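전화 속의 세 번째 목소리

2022년 8월 31일
글 누스라트 스와티(Nusrat Swati)

전화 통역을 하는 사람에게는 얼굴이 없다. 의사는 환자의 얼굴을 보고 환자는 의사의 얼굴을 보지만, 통역사는 두 사람의 숨소리만 듣는다. 나는 한국어를 어른이 되어 배웠고, 벵골어와 한국어 사이에서 전화 통역을 한다. 이 글에는 내가 하는 일과 같은 일을 하는 동료들의 이야기를 함께 적었다. 동료들의 이름은 부탁을 받고 적지 않았다.

내가 소속된 렐라두스(Lelladus)는 전화 통역만 하는 작은 회사이다. 등록된 통역사는 72명이고, 대부분 자기 집에서 일한다. 병원이나 학교, 구청 창구에서 전화가 오면 디르코벡(Dirkoveck)이라는 배정 프로그램이 언어를 보고 통역사를 찾는다. 내 전화가 울리고, 내가 받으면 화면에 기관의 이름과 분야가 한 줄로 나온다. "자이디 의원, 내과". 그것이 내가 미리 아는 전부이다. 환자가 남자인지 여자인지, 나이가 몇인지, 왜 왔는지는 첫 문장을 듣고 나서 알게 된다.

회의 통역을 하는 선배들은 며칠 전에 자료를 받는다. 발표문을 읽고 단어를 찾고 발표자의 예전 강연도 듣는다. 전화 통역은 그런 준비가 없다. 그 대신에 평소의 준비가 있다. 나는 지금까지 용어 700개를 공책에 모았고 그 공책을 분야별로 나누었다. 내과, 산부인과, 학교 상담, 임대차, 산업재해. 전화가 오면 화면의 한 줄을 보고 공책의 그 부분을 편다. 펼 시간은 인사말이 끝날 때까지이다.

처음 30초가 제일 중요하다고 교육에서 배웠다. 통역사는 자기를 소개하고, 모든 말을 그대로 옮긴다고 알리고, 비밀을 지킨다고 말한다. 그리고 짧게 끊어서 말해 달라고 부탁한다. 이 네 가지를 두 언어로 해야 하니까 빨리 말하고 싶은 마음이 생긴다. 바쁜 접수 창구에서는 "네, 네, 알겠고요" 하고 중간에 시작해 버리는 분도 있다. 그래도 나는 끝까지 말한다. 비밀을 지킨다는 말을 들은 다음에 환자의 목소리가 조금 낮아지는 것을 여러 번 들었다.

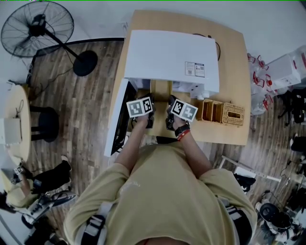

밝은색 나무 탁자 앞, 두 손에 그리퍼를 하나씩 든 사람.

일인칭의 규칙도 있다. 환자가 "배가 아파요"라고 하면 나도 "배가 아파요"라고 한다. "환자분이 배가 아프시다고 합니다"라고 하지 않는다. 교과서에는 간단하게 쓰여 있는데 한국어에서는 그렇게 간단하지 않다. 환자가 의사에게 말할 때 나는 환자의 입이 되어 높임말을 쓴다. 의사가 환자에게 말할 때는 의사의 입이 된다. 그런데 어떤 의사는 나이 많은 환자에게 "어머니, 약은 잘 드셨어?" 하고 반말과 높임말을 섞는다. 한국 사람은 이 말에서 친절을 듣기도 하고 무례를 듣기도 한다. 벵골어에는 상대를 부르는 말이 세 단계로 있어서, 나는 그 순간에 하나를 골라야 한다. 아프니, 투미, 투이. 나는 거의 언제나 제일 높은 아프니를 고른다. 그러면 의사의 말에 있던 가까운 느낌은 사라진다. 그것이 옳은 선택인지 지금도 잘 모르겠다.

"어머니"라는 말도 어렵다. 병원에서 젊은 직원이 손님을 어머니라고 부르는 습관을 나는 한국에 와서 처음 알았다. 처음 몇 달 동안 나는 그 말을 그대로 옮겼고, 어느 환자가 나에게 물었다. "이 사람이 왜 나를 엄마라고 합니까? 내가 그렇게 늙었습니까?" 환자는 서른이 안 된 사람이었고, 옆에 아기가 있었다. 직원은 아기의 어머니라는 뜻으로 불렀던 것이다. 지금은 그런 때에 환자의 이름을 쓰거나 호칭을 빼고 옮긴다. 모든 말을 그대로 옮긴다고 약속한 사람이 말을 하나 뺀 셈이다. 동료들과 이 문제를 이야기하면 의견이 갈린다. 한 동료는 그대로 옮기고 나서 "통역사가 설명드립니다" 하고 한 문장을 덧붙이는 것이 정직하다고 한다. 맞는 말이지만 진료 시간은 짧다.

소리의 문제도 있다. 진료실의 전화기는 보통 책상 위에 스피커로 놓여 있다. 의사는 가깝고 환자는 멀다. 의사가 키보드를 치면 그 소리가 환자의 목소리를 덮는다. 종이를 넘기는 소리, 의자가 움직이는 소리, 문밖에서 이름을 부르는 소리도 전부 같은 크기로 온다. 사람의 귀는 한 방 안에 있으면 필요한 소리를 골라서 듣지만, 전화선을 지나온 소리는 납작해서 고르기가 어렵다. 나는 한쪽 귀에만 이어폰을 쓰다가 두 귀를 다 덮는 것으로 바꾸었다. 바꾸고 나서 내 목소리가 커졌다고 가족이 불평했다.

제일 무서운 것은 숫자이다. 약을 하루에 몇 번 먹는지, 예약이 몇 시인지, 보증금이 얼마인지. 벵골어는 일에서 백까지의 숫자가 거의 하나씩 따로 생긴 단어라서 외우는 데에 힘이 든다. 한국어는 규칙이 있지만 두 가지 종류의 숫자가 있고, 만 단위로 끊는다. 벵골어는 십만을 라크라고 부르며 거기에서 끊는다. 머리 안에서 쉼표의 자리가 계속 움직이는 것이다. 그래서 나는 숫자가 나오면 무조건 종이에 쓰고, 쓴 것을 보고 말하고, 듣는 사람에게 다시 말해 달라고 한다. 귀찮아하는 분도 있다. 약의 이름도 같은 방법으로 한 글자씩 확인한다.

선소프(Sunthorpe) 상담소에서 오는 전화는 성격이 조금 다르다. 그곳은 이주민의 집 문제와 월급 문제를 주로 다루고, 상담이 길다. 병원 전화가 보통 10분 안에 끝난다면 상담소 전화는 60분을 넘기기도 한다. 우리 회사의 규칙으로는 60분이 되면 다른 통역사로 바꿀 수 있다. 그러나 사람이 자기 이야기를 길게 하고 있을 때에 목소리를 바꾸는 것은 쉬운 일이 아니다. 지난 1월에 나는 바꾸지 않고 끝까지 한 적이 있다. 끝에 가서 나는 "계약서"와 "계약금"을 한 번 잘못 말했고, 바로 고쳤지만, 전화를 끊은 뒤에도 그 단어가 계속 귀에 남았다. 그다음부터는 시간이 되면 바꾼다.

실수를 고치는 방법도 배워야 하는 기술이다. 좋은 통역사는 실수를 하지 않는 사람이라고 나는 오랫동안 믿었다. 교육을 맡은 선배는 "통역사가 정정하겠습니다"라는 문장을 우리에게 소리 내어 연습시켰다. 열 번, 스무 번, 두 언어로. 부끄러운 느낌이 없어질 때까지 시켰다. 연습할 때는 우스웠는데 실제 전화에서 그 문장이 입에서 저절로 나왔을 때에 고마웠다.

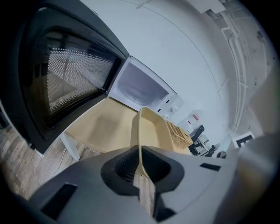 침묵은 또 다른 문제이다. 한국의 진료실에서 침묵은 보통 의사가 화면을 읽고 있다는 뜻이다. 환자는 그것을 눈으로 보고 알 수 있다. 나는 볼 수 없어서, 전화가 끊어졌는지, 의사가 나를 기다리는지, 환자가 울고 있는지를 모른다. "통역사는 듣고 있습니다"라고 말해도 되는지 매번 고민한다. 나쁜 소식이 있은 다음의 침묵에는 들어가면 안 된다. 연결이 나빠서 생긴 침묵에는 빨리 들어가야 한다. 두 가지 침묵은 처음 몇 초 동안 똑같이 들린다. 나는 마음속으로 다섯을 세고, 그래도 아무 소리가 없으면 작은 목소리로 확인한다.

영상 통역으로 바꾸면 되지 않느냐고 묻는 사람이 많다. 우리 회사도 영상 연결을 시험하고 있다. 수어 통역은 당연히 영상이 필요하다. 음성 언어에서도 입 모양이 보이면 듣기가 훨씬 편하다. 그런데 산부인과나 가정 상담에서는 얼굴이 없는 것을 좋아하는 분들이 있다. 같은 언어를 쓰는 사람의 모임은 좁다. 시장에서 만날 수도 있고 아이들이 같은 학교에 다닐 수도 있다. 어떤 분은 내 얼굴을 모른다는 이유로 나에게 겨우 말을 한다. 전화가 끝나면 나는 그분의 이름을 적은 종이를 잘게 찢는다. 이것은 회사의 규칙이기도 하다.

보수에 대해서도 적어야 하겠다. 전화 통역은 분 단위로 계산한다. 전화가 없는 시간은 계산하지 않는다. 하루 종일 책상 옆에서 기다렸는데 짧은 전화만 두 번 오는 날이 있고, 점심을 먹지 못하는 날도 있다. 동료들 중에는 번역을 같이 하는 사람이 많다. 번역은 멈출 수 있는 일이라서 문장 중간에 전화가 울려도 다시 돌아올 수 있다. 그렇지만 내용증명을 번역하다가 소아과 전화를 받고 다시 내용증명으로 돌아오면, 앞에서 쓴 문장이 다른 사람이 쓴 것처럼 낯설다. 나는 그래서 전화를 받는 날과 번역하는 날을 나누었다. 수입은 조금 줄었다.

자격에 대한 논의도 계속되고 있다. 전화 통역사를 뽑을 때에 회사마다 시험이 다르고, 언어에 따라서는 시험을 채점할 사람을 찾는 것부터 힘들다. 벵골어 안에서도 실렛 지방의 말은 많이 다르다. 나는 다카에서 자랐고, 실렛 말을 쓰는 어르신의 전화를 받으면 절반쯤에서 막힌다. 배정 프로그램의 화면에는 둘 다 "벵골어"라고 나온다. 디르코벡에 방언 항목을 넣어 달라는 요청을 통역사들이 함께 냈고, 다음 판에 들어간다는 답을 받았다. 그때까지는 못 알아듣는 말을 만나면 솔직하게 말하고 다른 통역사를 연결한다. 그렇게 넘긴 전화도 통역사의 기록에는 "중단"이라고 남는다. 이 단어를 "연결 변경"으로 고치자는 의견도 요청서에 같이 썼다.

통역사를 쓰는 기관에 부탁하고 싶은 것이 몇 가지 있다. 전화기를 의사와 환자의 가운데에 놓아 주면 좋겠다. 한 번에 한 문장이나 두 문장만 말해 주면 좋겠다. 통역사에게 "이거 좀 물어봐 주세요" 하지 말고 환자에게 직접 물어보면, 나는 그 말을 따라가면 된다. 환자가 한국어를 조금 할 때에도 전화를 미리 끊지 말고 두면 좋다. 인사말은 한국어로 잘하는 분이 아픈 곳을 설명할 때에는 자기 말을 찾는 경우가 많다. 나도 그렇다. 한국어로 글을 쓰고 돈을 벌지만, 치과 의자에 누우면 "욱신거린다"와 "시큰거린다" 중에서 어느 쪽인지 한참 생각한다.

자이디 의원의 간호사 한 분은 전화를 끊기 전에 꼭 나에게도 "수고하셨습니다"라고 한다. 나는 이 말을 환자에게 옮겨야 하는지 처음에는 망설였다. 규칙대로 하면 모든 말을 옮겨야 한다. 그래서 벵골어로 옮겼더니 환자도 나에게 같은 뜻의 말을 했고, 나는 그것을 다시 한국어로 옮겼다. 그다음 전화는 학교에서 온 것이었고, 급식 알레르기에 관한 내용이었다.

이 잡지의 새 글을 이메일로 받아 보시려면 뉴스레터를 신청해 주세요. 구독은 언제든지 해지하실 수 있습니다.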